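Nurkstead Free Store Records
Data card, release 2

Summary

This release contains the request and fulfillment records of the Nurkstead free store, a community program that gives household goods and laundry tokens to residents at no charge. Each row is one line on a request slip. A household that asked for a bed frame, a lamp and four laundry tokens has three rows under one slip number.

The records were typed from paper slips by Fikri Khoo and checked by Noman Bukhari. Questions about field meanings go to Fikri. Questions about access to the restricted version go to Noman.

Files

requests.csv: one row per requested line
items.csv: one row per donated item that reached the shelf
tokens.csv: laundry tokens issued, one row per issue
sites.csv: pickup sites and their opening hours
codes.txt: category codes with full names
changes.txt: differences from release 1

All files are UTF-8, comma separated, with a header row. Text fields are quoted only where they contain a comma. Line endings are LF. Release 1 used CRLF, and scripts that split on it will need a change.

Sites

The program runs from two pickup sites, Fillier and Allar. Fillier handles furniture and anything that needs a truck. Allar handles linens, kitchen goods, small appliances and all laundry tokens. A third site code, CUE, appears in older rows. It stands for the Cuervo storage unit, which was never open to the public. Items coded CUE were moved to Fillier before pickup and the code was not always updated. Treat CUE as Fillier for any count of pickups by site.

Fields in requests.csv

slip_no: Integer. Printed on the slip. Numbers were reused when a new pad was started, so slip_no is unique only in combination with pad.
pad: Letter A through F.
month: Month name of the request. The day was written on the paper slip and is left out of the public files.
site: FIL, ALL or CUE.
category: Three-letter code, see codes.txt.
qty_asked: Integer. Blank if the slip gave no number.
qty_given: Integer. Zero means the line was closed without anything given. Blank means the line was still open at the cutoff.
wait_days: Integer. Days from request to pickup. Blank if qty_given is zero or blank.
household_size: Integer, top-coded at 7.
note_flag: 1 if the slip carried a handwritten note, otherwise 0. The text of notes is not released.

Fields in items.csv

item_id: Integer, unique.
category: As above.
site: As above.
condition: 1 (needs repair), 2 (worn), 3 (good).
parts_checked: 1 if drawers, doors, shelves and fasteners were gone through at intake, otherwise 0.
hold: 1 if the item was reserved for a named slip.
outcome: given, returned, scrapped or shelf.

The hold and outcome fields are independent. An item may be held, released and then given to a different slip, in which case hold stays at 1.

Category codes

There are 13 category codes. Most are plain. The ones below have caused errors.

NST covers nightstands and bedside tables with at least one drawer. A bedside table with no drawer is coded TBS (table, small).

DSK covers desks and any table over 40 inches long that was asked for as a desk. The same table asked for as a dining table is TBL. Code follows the request in requests.csv and the tag in items.csv, so the two files can disagree on one object.

BED is the frame only. Mattresses were not accepted.
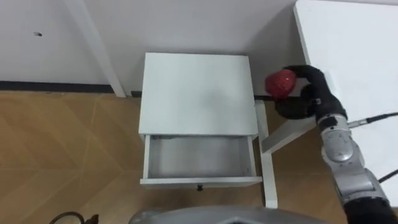
Category NST: nightstand with the drawer open.

LIN covers sheets, towels and blankets. Quantity is counted in bundles as tied at the Allar site. Bundles were not weighed and their size varied. Sums of LIN should not be compared with sums of other categories.

Laundry tokens

Tokens are issued at Allar and accepted at one coin laundry in town. One token runs one wash or one dry. The limit is 30 tokens per household per month, and tokens.csv records the number handed over, not the number used. Unused tokens could be carried forward without limit. No file in this release says how many washes took place.

Where a household collected tokens twice in one month, both issues are listed and the limit applies to the sum. Rows over the limit are real. They were allowed at the desk for households with a new baby or a broken water heater, and the reason was not recorded.

Cleaning applied

Spelling of category names was made uniform before coding. Duplicate slips, where a household filled in a second slip for the same goods, were merged if the pad, month, category and household size matched. The earlier slip number was kept. Slips with no legible category were dropped.

Wait times below zero were set to blank. Most came from goods handed over at the counter and written up later.

Known problems

December is incomplete for Fillier. Pad D got wet and the lower half of many slips could not be read. Rows from that pad have qty_given blank even where the goods were picked up.

household_size was not asked on pads A and B. A value on those pads was copied from a later slip by the same household.

parts_checked is close to always 1 at Fillier and close to always 0 at Allar. The Allar intake form had no box for it. Do not use the field to compare sites.

The condition score was given by whoever was on intake. No second scoring was done.

Privacy

Names, street addresses and phone numbers were never typed. Households of seven or more share one value. The restricted version adds the day of the request and a household key that links slips. It is given out for set purposes under a signed form, and the key may not be matched against any other list.

Use and citation

The files may be used and shared with credit. Cite as: Khoo and Bukhari, Nurkstead Free Store Records, release 2. Please give the release number, as counts for NST and TBS differ from release 1, where both were coded TBS.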